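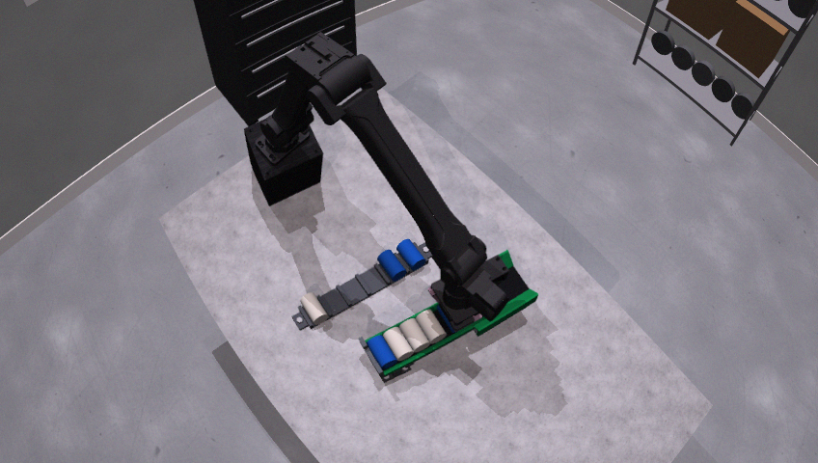 4. Collecting the demonstrations

4.1 Task and workcell

The task studied in this paper is a sorting task with cylinders of two kinds of colour. One kind is blue and the other is light, between white and cream. The cylinders lie on their sides in two fixtures which stand parallel to each other: a gray tray with separate pockets, and a green carrier beside it. The goal of the operator is to finish with the light cylinders in the gray tray and the blue ones on the green carrier. At the start of a demonstration the colours may be mixed in both fixtures, and the order of the moves is left to the operator.

We built the cell in simulation with the Skokano environment. The arm is mounted on a square pedestal and carries a parallel gripper. A cabinet behind the arm and a shelf rack near the wall are kept in all episodes, and they are never moved. We wanted the learned policy to see some background which has no use for the task, as it would in a normal workshop.

4.2 Remote control

The demonstrations were given by remote control with the Pleklow handle. The operator holds the handle in one hand, and its motion is sent to the tip of the gripper. A foot switch closes and opens the fingers. When the operator needs to rest the hand or change the grip on the handle, a second switch stops the sending of motion and the arm keeps its place.

In a first version we sent the full rotation of the handle to the wrist. This was difficult for most operators, who turned the wrist without wanting it while they were looking at the pocket of the tray. The cylinder was then placed across the dividers and had to be picked again. In the final version the rotation is limited to the vertical axis, and the gripper always points down. For this task we did not find a case where more rotation was necessary.

The operators saw the cell from a raised view, which they could change between moves but not during a grasp. Depth was the most common problem. A shadow under the gripper helps the operator to judge the height, and for this reason the shadows were kept on although they make the simulation slower. Figure 4 gives a moment of the work with the gripper low over the fixtures.

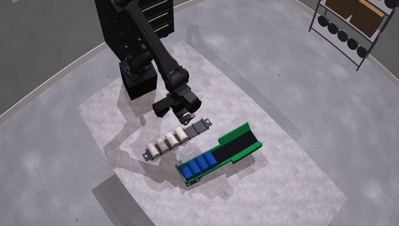 Figure 4. Sorting by remote control in the simulated cell. Cream-white cylinders lie in the gray tray and blue cylinders at the lower end of the green carrier.

4.3 Operators and recording

Seven operators took part. Two of them had used a remote controlled arm before, and the other five had no experience with robots. Each operator first read a page of instructions and then practised until he or she could empty the gray tray without help. The practice was not recorded. All sessions were led by Mervin Cloutier, who gave the same spoken instructions to every operator and did not comment on the style of the movement.

We recorded 332 demonstrations in total. A demonstration was kept when every cylinder was in the correct fixture at the end, also if the operator had dropped a cylinder and picked it again. We think such corrections are useful for learning, and a comparison with and without them is given in Section 6. Demonstrations in which a cylinder rolled out of reach were stopped and not kept. They are not included in the number above.

For each time step we stored the joint angles, the opening of the gripper, the position of the handle and the camera image. Long pauses at the beginning and at the end were removed with the Salico tool. Pauses in the middle were left as they are, although they cause a difficulty: a policy which copies them may stop above a cylinder and wait. Our treatment of this is explained in Section 5.2.

4.4 Guiding by hand

To compare with remote control, we also collected 95 demonstrations by hand guiding on a real Dhillon arm with the same layout of the fixtures. Here the operator holds the arm near the wrist and moves it directly. The approach to the cylinder was more direct with this method, and new operators learned it faster. On the other hand, the body of the operator often covers the fixtures in the camera image, so these images could not be used for training. We used only the joint angles from this set, and the images were rendered later in simulation from the same joint angles.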